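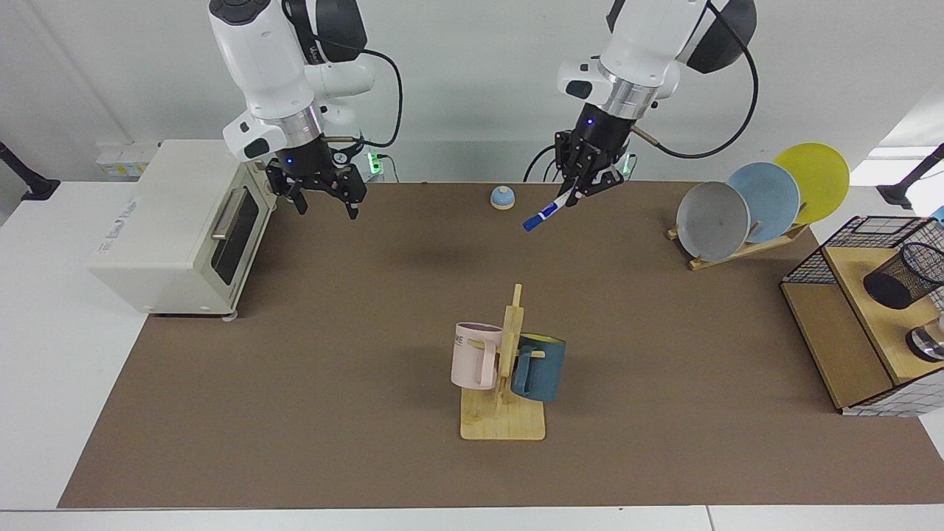
Hi all, catching up on the Kimaro thread now that we're back to recording at Danddale. The kitchen tasks are going better than the desk ones did, mostly (I think) because we stopped tidying up between takes. The layout drifts, and I like that. For the marker task I've been starting with the pen already in the gripper, cap end down, and the plates left standing in the rack behind the mugs, so the policy has to learn to leave them alone. Drivcombe wrote:

> We're at 3,000 episodes and the model still grabs
> whatever is closest. Are you varying the objects or
> just the starting poses? And do you keep the takes
> where the operator fumbles?

Both, and yes! Fumbles stay in if the operator recovers. I tag them separately so you can drop them at training time. One thing I do throw out is any take where the arms crowd each other over the middle of the mat, with the wrist of one right up by the gripper of the other. Replaying those makes me nervous. 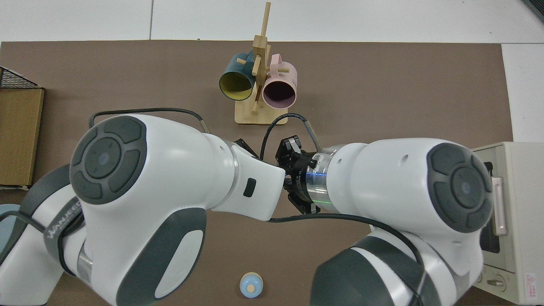
Plates

Slower going. We do 3 operators in rotation, 2 sessions each before a break, and everyone has a different idea of how to take a plate by its rim. Fine by me, but please write the grip into the notes field, the Flotberg export doesn't carry it over otherwise.

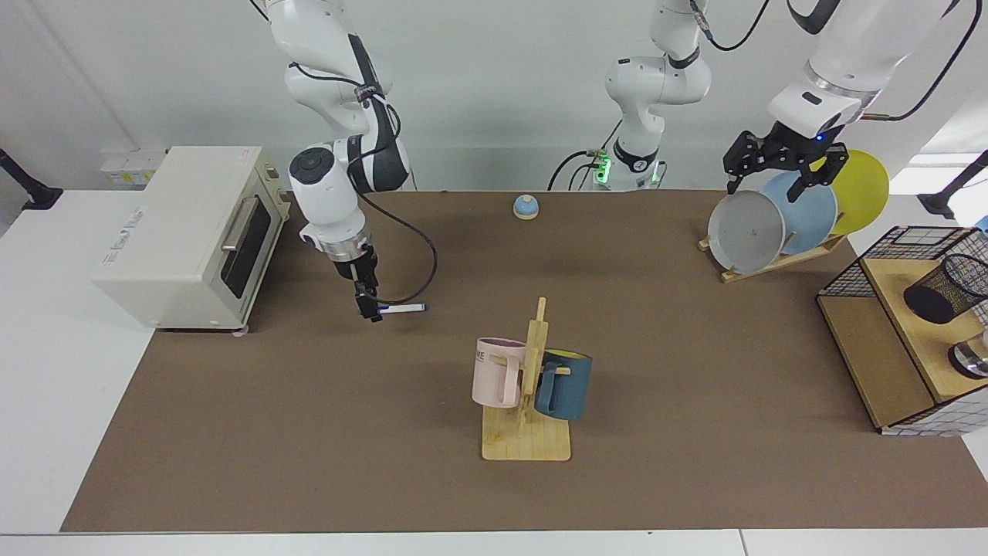

I'd also love it if people quit trimming the pauses at the start of a take. I know they look like dead time, but my segmentation script leans on them and I spent an entire afternoon in November chasing a bug that was just missing pauses. New batch goes up tonight, same folder as before.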